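Brindska Opens Its Doors to Beginners Who Say They Can't Dance

GREMBRIDGE – The Brindska dance studio will run a new course this March for adults who have spent most of their lives standing near the snack table. Called Two Left Feet, the course lasts six weeks, meets on Sunday evenings at 7 p.m., and has room for 38 people, none of whom will be asked to do a solo.

The idea came from Usha Thomas, the studio's director, who got tired of hearing the same excuse at weddings.

"People tell me they have no rhythm, and then they walk across the room to tell me, perfectly in time with the music," said Thomas. "I've stopped arguing with them. Now I hand them a flyer."

Classes will be taught by Garba Danladi, who joined Brindska last fall after a long stretch teaching teenagers, an audience he describes as "honest." Each session starts with walking, moves on to walking with a little more purpose, and gets to a full routine by the fourth week. The music leans toward soul and disco, with one slow number near the end for anybody whose knees have filed a complaint.

A trial run over the winter drew a waiting list longer than the class itself. The studio put the question of what had kept people away until now to everyone on its mailing list and got 190 replies. The most common answer was mirrors. Brindska has responded by buying curtains.

"I was told it would be low pressure, and it was, apart from the grapevine," said Danladi of his own first lesson, taken at age 30 on a dare. "I still have some feelings about the grapevine. We do it in week three."
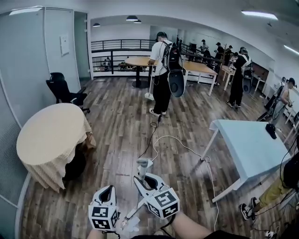
No partner is needed, and no special shoes. Sneakers are fine, socks are discouraged, and the studio would like it known that tap shoes belong in the tap class, however much fun they are on the stairs.

The course ends with an informal evening at Rarkik Hall, two doors down, which holds 300 and has never yet been filled by a beginners' class. Friends and family may come along. Filming is up to the dancers, who will vote on it in the final week – Thomas expects a close result.

Registration opens Sunday at noon at the Brindska front desk. Places go in the order people sign up, and those who sign up a friend without asking will be expected to attend with them.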